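Drawer Organizers and Small Textiles - Gallery

Updated November 27, 2021

Melthorpe is a reference set on sorting small clothing items into compartment trays. The set was started in June and now has 249 entries. Items are folded or rolled to fit the compartment, then placed with the fold facing up. Trays are filled one column at a time. Full-resolution files are kept in the Flistby archive, and the entry number is needed to request one.

Entry 29 - Pink plastic organizer, two columns. Dark items are kept in the left column and red items in the right. Rolled pieces hold their position better than flat folds when a compartment is only partly filled. 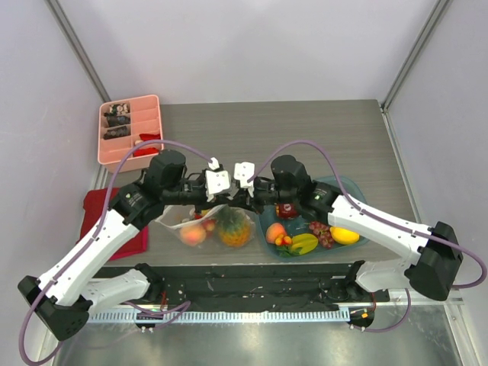
Column order is set by color first and size second. A cloth too wide for a single compartment is folded and left beside the tray until the smaller pieces are in. Forcing it in early pushes the thin dividers out of line, and the neighboring compartments lose width.

Notes on folding: hems are turned to the same side throughout a column. Patterned items are treated as dark if the ground color is black. Single small pieces go in with the nearest match in color - they are not given a compartment of their own.

Tray sizes are listed under Plillus, with inside measurements only. Dafis covers lids and stacking frames. The combined index has about 2,000 lines and can be sorted by material, color or number of columns. Corrections should quote the entry number and the column, left or right.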